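Chopsticks in the utensil cup: is tip-up drying really a thing?
Kitchen & Cleaning > Small kitchens
Posted Monday, August 19, 2019
807 views

Kitby59
I keep reading that wooden chopsticks have to dry standing up or they'll grow mold and ruin your life. Every page saying so also happens to sell a drying caddy. The Bonex one has drain slots and a "breathable" base, and I have my doubts that a base can breathe. I have a clear plastic cup that already holds a spatula and a couple of other things. Is there any reason not to stick the chopsticks in there and move on? And which end goes up?

Mazurek
Standing them up is fine. I'd skip the caddy. I bought one in February and water sat in the bottom of it anyway, slots or no slots. What matters is whether you wipe them before they go in, and whether you dump the cup out now and then. Eating end up, so it isn't sitting in whatever collects down there.

A see-through holder at least shows you the puddle. Mine lives on the white counter near the sink, one long chopstick at a time going in with the spatula and the rest of the utensils, and the other chopsticks stay bundled by the faucet.

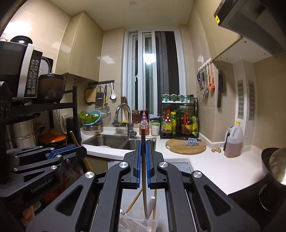 Aminov
I don't buy the bundle part. Pack wet sticks tight together and the ones in the middle stay damp, cup or no cup. Lay them on a towel overnight, then bundle. I also wouldn't keep them right by the faucet where they get splashed, but I've seen plenty of people do it and they seem to be alive.

bonexfan41
just get plastic ones

Kitby59
Thanks. Keeping the cup, not buying the caddy. Not convinced about the towel, but I'll try it for a week.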